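About us

Hi, and welcome to Skovau! I'm the one who answers the emails, tests the soup and (most days) loses the tea towels. We're a small cooking school with one long kitchen, and we teach people who think they can't cook. Our first class was in March with five students and a borrowed ladle, and we've run a stockpot evening every month from then on.

Stockpots are kind of our thing. Give a beginner one decent steel pot with a lid that fits and they can make broth, beans, pasta, chili - dinner for a week, really. 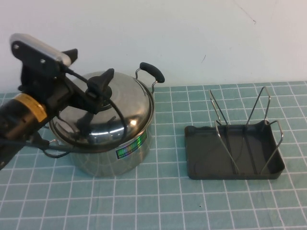
Nabila Sutanto wrote to us that she'd owned a big pot for 18 years and only ever used it for corn, and that now it never leaves her stove. We love getting notes like that!

Classes run two hours, and we cook for the first half and eat for the second. Bring an apron and a container for leftovers. 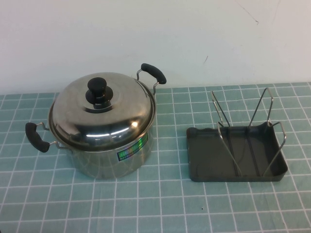

Washing up is part of the class too, sorry! Everybody takes a turn, and I find the best talks happen at the sink. We keep a dark gray rack out next to the pot, and I'm forever telling people to pick the pot up by both side handles, black grips and all, when it's heavy. Come hungry, and write to me if you want a spot.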